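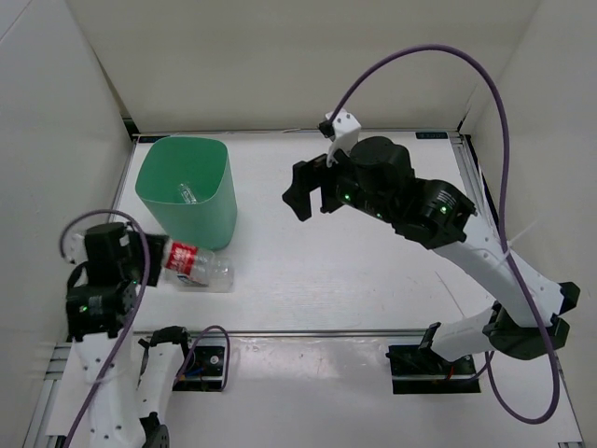
Left gripper on the cap end, right arm waiting.

Teleop demos for bottles into bin — left arm keeps grabbing the cap, is that hurting me?

Posted by Amerley Asamoah

Hi all, second time posting here. Two arm cell, I drive both by remote, task is dead simple on paper: pick up the clear plastic bottles and put them in the green bin. Recorded 80 episodes so far, trained on those, and the policy is not great. It goes to the right area, closes, and either gets a decent hold or pinches the very end of the bottle and drags it a bit then drops it.

Looking back at my demos I think I know where it learned that. When the bottle is lying on its side close to the bin I tend to come in from the left and take it by the cap end. It's just the easiest angle for my wrist on the controller. When it's further out I go for the middle, over the label. So the demos are a mix. No rule, just whatever felt ok at that second.

Things I want to know:
- do I toss the cap grabs or keep them
- right arm mostly hovers with the gripper open while the left one works. Does idle time on one arm matter?
- should I start every episode with the bin empty? Right now I keep going, so some start with a bottle already in there

Running the Sanel recorder if that matters, training is 4000 steps on the Moya defaults. Didn't touch anything else. Lag on the remote side feels fine, I don't think its that.

Thanks, in a hurry bc I lose the cell at 3 pm tomorrow

Custódio Valente

Keep them but sort them first. Mixed grasps aren't bad by themself, the problem is when the same bottle position gets two different answers. If "near the bin" always means cap end and "far out" always means middle, the policy can learn that. If it's a coin flip you get the average of the two, so fingers closing on the shoulder of the bottle, which sounds a lot like your drag and drop thing.

What I'd do tonight:
Watch the episodes at double speed, tag each one cap or middle. Don't look at anything else or you'll be there till morning. Then look only at the starting spots where you have both. Pick one grasp for those spots and drop the rest. I did this on a jar task and threw out 11 episodes, trained again, way better. Didn't record a single new one.

Idle arm — yes it matters some. Clear bottles are hard enough to see, so you don't want the right arm drifting over the table a different way every time. Park it. Same pose each start, same pose each finish, and if it isn't helping don't nudge the stick. Tiny nudges get learned too, I had an arm that shivered for a week over that. If you really don't need it for this task just lock it out, Sanel has a per arm setting under session, I forget what its called.

Bin: do both. Some empty, some with a bottle in. It will see both when it runs so it should see both in training. Just don't let every full-bin episode be a sloppy one from the end of the session when you're tired. Shuffle.

Also pause less. If you stop for a second above the bottle to think, it learns to stop there, and sometimes it never starts again.

lemia_bench

get more data. 80 is nothing for two arms

Sterus_user

Had something similiar. For me it was the release and not the grab. Check where you open the gripper over the bin. If you hold a bottle by the cap end the rest of it sticks way out, so you need to come in higher and tip it or the bottom catches the rim. Held by the middle you can pretty much just let go. So your two grasps need two different drops and I bet you only practiced one of them well.

Try a few where you only do the second half, bottle already in the gripper, and drop it in. Cheap to record. Mine were maybe a few seconds each.

Not sure about the 4000 steps, never used Moya. Somebody else can say.

Amerley Asamoah

ok tagging them now. The coin flip thing is right, there's a patch just to the right of the bin where I did both. Parking the right arm from here on, and will do the half episodes in the morning before I lose the cell. @lemia_bench yes I know, but not by tomorrow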